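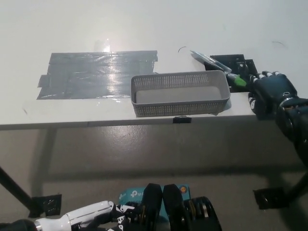 Flosstead is an independent record label specializing in electro, minimal synth and slow industrial dance music. It was established by the producer Talha Paracha and the mastering engineer Gordon Sutherland, and operates from a rented workroom that also serves as its packing and mail-order office. The label has issued 26 titles on vinyl, together with a smaller group of cassettes. Sleeves are finished by hand at a white worktable, where a gray plastic basket with perforated sides stands beside a broad patch of gray duct tape laid in overlapping strips. The label does not maintain a retail store, and its records are sold through specialist dealers and by direct order.

History

Paracha and Sutherland met while working on a compilation of regional electronic music that was never released. Several of the recordings intended for that project were later cleared by their authors, and eight of them formed the first Flosstead release, a double twelve-inch set credited to various artists. The edition was pressed in a single run and sold out before the second catalog entry was announced.

The early catalog was dominated by club twelve-inches at moderate tempos, most of them built on drum machine patterns and unaccompanied bass lines. Vocals were rare. From the ninth release onward the label began to accept longer works, among them a side-length piece by Yasir Kazmi, recorded in one take with two synthesizers and a tape echo. Kazmi subsequently became the most frequent contributor to the catalog, both under his own name and as Grimavach.

A dispute with the first pressing plant over surface noise delayed three releases and led the label to move its manufacturing elsewhere. The affected records were withdrawn and recut by Sutherland. Copies of the withdrawn pressing can be identified by the absence of his initials in the run-out groove.

Worktable 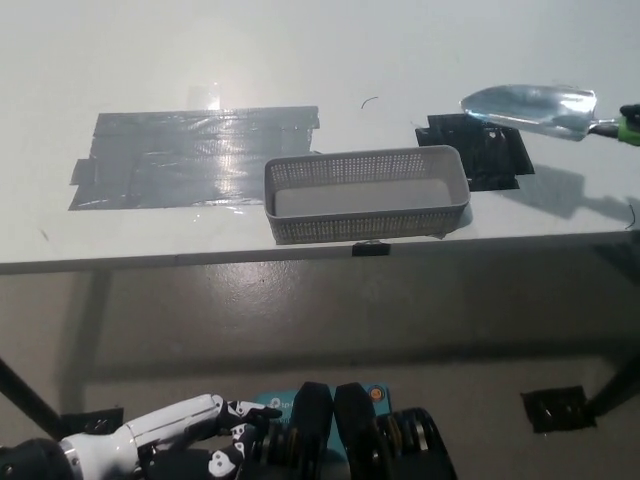 The table surface, with tape patch and gray basket.

Artists and releases

The Grimavach recordings are generally regarded as the center of the catalog. The debut, Ivuven, is a six-track mini-album that pairs heavily filtered percussion with slow chord sequences. Its title track was played widely by club disc jockeys and was later reissued with a remix by Samina Zaidi, whose version removes the original drums entirely and replaces them with a pulsed noise figure. The remix runs longer than the original and occupies the whole of the second side.

Zaidi had previously released cassettes under the name Sial. Her first full album for the label was drawn from concert recordings, edited at home and sequenced without pauses between tracks. It was followed by a second Sial album on 7/31/21, which introduced spoken passages and a more regular four-beat structure. Reviewers were divided on the change - some welcomed the directness of the newer material, while others preferred the looser form of the cassettes.

Daniyal Warraich joined the roster as half of a duo with Paracha. Their only twelve-inch is the fastest record in the catalog and the closest to conventional electro, with vocoder lines and a breakbeat interlude on the second side. The original edition consisted of 86 copies in plain sleeves.

Formats and packaging

Standard Flosstead records are pressed on black vinyl and housed in uncoated card sleeves with a stamped title. Colored vinyl has been used once, for the Ivuven reissue. The largest edition to date is that same reissue, at 1035 copies. Cassettes are duplicated in real time and carry a separate numbering sequence, a practice that has caused some confusion in dealer listings. 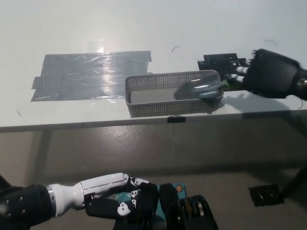
Gray basket with perforated sides at the front of the table.

Inserts are printed in one color and normally list the equipment used on each track. The label discontinued download codes after its second year, although digital versions of most titles remain available. Test pressings are not sold. A small number have nevertheless entered the collectors' market, principally those of the withdrawn first-plant editions.

Sound and influence

Writers on the label have noted the consistency of its mastering, which leaves more dynamic range than is usual for dance records. Sutherland cuts most titles at 45 rpm and limits the length of each side accordingly. The result is a comparatively quiet record that requires some adjustment when mixed with louder material.

Flosstead holds a listening night each February, at which forthcoming releases are played in full from acetate discs. Recordings from these evenings have not been published.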